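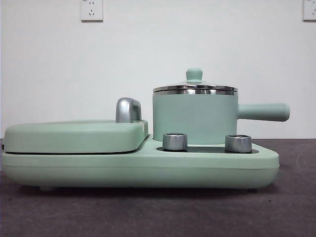 Herley, 04/11/2023

Ondia Household Emissions Ledger
Section 4: Setting up the baseline year

This section covers the first entry of energy and travel data for a household taking part in the Herley climate plan. The baseline year is the twelve months against which all later years are compared. Complete Section 3 (Creating a household record) before you start.

You will need:
Electricity bills or meter readings for the full baseline year
Gas, oil or propane bills for the same period
Odometer readings for each vehicle, or service records that show them
The household code printed on the enrollment letter

Note: A household that moved into its current home partway through the baseline year cannot use this section. Go to Section 6, Part-year households.

4.1 Choosing the baseline year

1. Open the household record and select Baseline.
2. Enter the first month of the year. The ledger fills in the last month.
3. Check the region shown at the top of the page. It must read Lahlou Grid or Herley Rural. The region controls which electricity factor is applied.
4. Select Confirm Period.

The period does not have to follow the calendar year. A period that ends in December is easier to match to annual statements from fuel dealers, and most households choose one for that purpose.

Caution: The period locks when the first reading is saved. To change it afterward you must clear the baseline, and all readings under it are erased. Export the record first (Section 9).

4.2 Entering electricity

1. Select Electricity, then Add Source.
2. Choose Bills, Meter Readings or Kevis File. Use one method for the whole year. The ledger does not combine them.
3. For Bills, enter the start date, end date and kilowatt-hours of each bill. Do not enter the dollar amount.
4. For Meter Readings, enter the reading and the date on which it was taken. Two readings are enough if they fall on the first and last days of the period.
5. For a Kevis File, select Browse and pick the export saved from the meter portal. The file must be in the daily format. Hourly files are refused with message 173, File interval not supported.
6. Select Save.

The monthly table appears under the entry form. A month shown in gray has been filled by estimate from the months on either side. Two gray months are allowed. With three or more, the baseline is marked Incomplete and is left out of the town total until the missing bills are entered.

Note: Electricity sent back to the grid from rooftop panels is entered as a separate source of type Export. Do not subtract it from the bills. The ledger reports use and export on separate lines, and the town plan counts only the first.
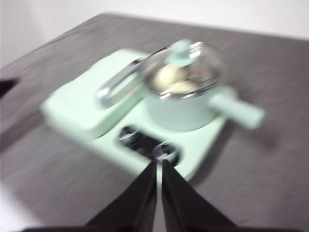
Fig. 4-2. Mint-green unit on a gray tabletop.

4.3 Entering heating and cooking fuel

1. Select Fuel, then Add Source.
2. Choose the fuel type. Natural gas, heating oil, propane and firewood are listed. Other fuels are entered under Custom and need a factor from the plan office.
3. Choose the unit shown on the bill. Gas may be billed in therms or in hundreds of cubic feet. Check the bill, as the two give different results.
4. Enter each delivery or billing period.
5. For oil and propane, enter the tank level at the start and end of the baseline year if it is known. Leave both boxes blank if it is not.
6. Select Save.

If the tank boxes are blank, the ledger treats every delivery as burned in the year it arrived. A large delivery late in the period will then raise the baseline and lower the following year. The result can look like a cut in emissions that did not take place.

Example: a household with a 900-gallon shared tank takes delivery in the last week of its period. Unless the closing level is entered, the full delivery is charged to the baseline.

Caution: Do not enter firewood as Custom. Firewood has its own reporting line, and a Custom entry moves it into the fossil fuel total.

4.4 Entering vehicle travel

1. Select Travel, then Add Vehicle.
2. Enter the model year and fuel. The make is optional and is not included in any report.
3. Enter the odometer readings for the start and end of the period.
4. Enter the fuel economy from the vehicle label, or leave the box blank to use the class average.
5. For a vehicle used partly for work, enter the business miles in the second box. These are removed from the household total.
6. Repeat for each vehicle, then select Save.

For an electric vehicle charged at home, set Charging to Home. The charging is already part of the electricity bills, and the ledger adds nothing further. For a vehicle charged mostly elsewhere, set Charging to Away and enter the kilowatt-hours from the charging account.

Note: Air travel is not part of the baseline. The plan covers only sources the town can report each year on the same terms, and air travel is recorded on a voluntary page (Section 8) that does not feed the town total.

4.5 Checking the result

1. Select Review. The ledger lists each source with its yearly total in kilograms of carbon dioxide equivalent.
2. Compare the electricity line with the annual statement from the utility.
3. Look for warning flags. A yellow flag means a value is outside the usual range for the home size. A red flag means a value is missing or a date range overlaps another.
4. Correct all red flags. Yellow flags may be left in place - add a short comment to each one.
5. Select Submit Baseline.

A typical Review line reads:

Electricity / Lahlou Grid / 12 of 12 months / 2,310 kg / no flags

The status changes from Draft to Submitted. The factor set in force on the day of submission is stored with the record. When factors are updated, the ledger recalculates later years and the baseline together, and keeps the stored figure on the History tab.

4.6 If the baseline will not submit

Submit button is gray: a red flag remains, or the region has not been confirmed. Return to 4.1, step 3.

Message "Period overlap": two bills share one or more days. Set the start date of the later bill to the day after the earlier bill ends.

Household code refused: codes use capital letters and no spaces. The letter O is never used - enter a zero.

Go on to Section 5, Yearly updates.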